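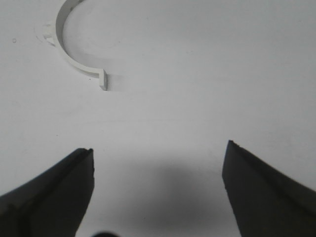

White curved part on a white work surface.

Lirnura work surfaces: frequently asked questions

Which surfaces does this page cover?
The white Lirnura panel, sold by Stideo in 300 mm and 692 mm widths. Colored panels have their own page.

Are faint smudges a defect?
No. Light smudging is normal on a pale surface and is not covered by the warranty. Wipe with a damp cloth and mild dish soap, then dry. Do not use scouring powder.

The panel looks gray in places. Is the color uneven?
Check it under direct light first. Soft shadows and side lighting change the tone of a white panel. If a patch stays gray after cleaning, send the batch number to support.

White parts are hard to find on a white panel. What do you suggest?
Place the Grinside mat (item 303) under small clips, rings and other curved plastic pieces. It is dark green and lies flat without adhesive.

Can I leave plastic parts on the panel overnight?
Yes. Rigid plastic does not mark it. Soft rubber can, so store rubber parts in a tray.

Can the panel be cut?
Yes, with a fine-tooth blade, face up. Seal the cut edge with Wouters edge sealer. Cut panels cannot be returned.

How many panels are in a trade pallet?
144, in the 300 mm width only.

Page maintained by Ibsa Endale. Last revised June 2024.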